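Two Arms and a Very Small Pot
Open day at Livance, Friday, February 22, 2019

Doors at ten. I was late, the parking at Livance is a joke, and by the time I got a badge the first demo slot was full. 37 people on the list, 14 allowed in at a time. So, coffee. Then the back hall.

The hall is loud and too warm. Trireo, the group hosting, has hung black cloth all round the cells so you have to lean in. Everybody leans in. Kids get the front row, which is fair.

Dymphna Keane ran our slot. No slides, thank god. She wanted us looking at fingers. Getting a gripper onto a thin bit of metal is the hard part, she said, and half the morning goes on it.

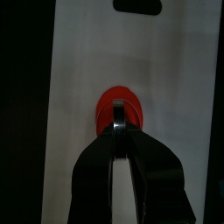 What the arms are for

Kitchen stuff, basically. Two arms, a table of things you'd find in any house, cups and blocks and boxes. The job is to pick up, put down, not knock anything over. Sounds dull. It isnt. I stood there for 65 minutes and missed the sandwich lunch.

Keane keeps changing the layout between runs, that's the point of the exercise. A task that only works with everything in its usual spot is no use to anyone with a real kitchen.
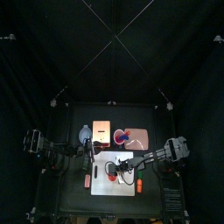
She also likes small objects more than big ones. Big ones forgive you. A handle made of wire doesn't, and a miss by the width of a fingernail means starting over. Leopoldo Cuautle had the controls for the next run and went painfully slow, tongue between teeth, the whole crowd silent.
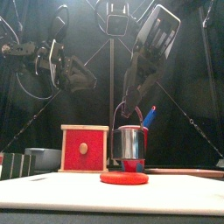
Steel cup, wire handle, red ring in front. The Trireo cell at Livance.

Somebody asked how many runs it takes. 110 this month, Cuautle said, and didn't look up. Somebody else asked about dishwashers. Always the dishwashers.

The two-handed part is what I'd come for. One arm on the ring, the other on the handle, both of them in a space the size of a tea tray. More tense then you'd think.
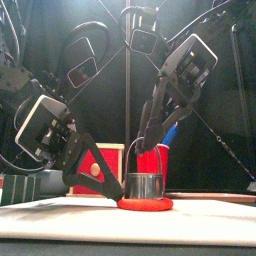
Horacio Benítez thought the speed was the problem: he would have the table cleared and the coffee made before the arms were done, and he'd want to see it go twice as fast before he paid for one. Keane shrugged. Slow is fine for February, she told him.

Next slot was already lining up at the door. I went to look for a sandwich.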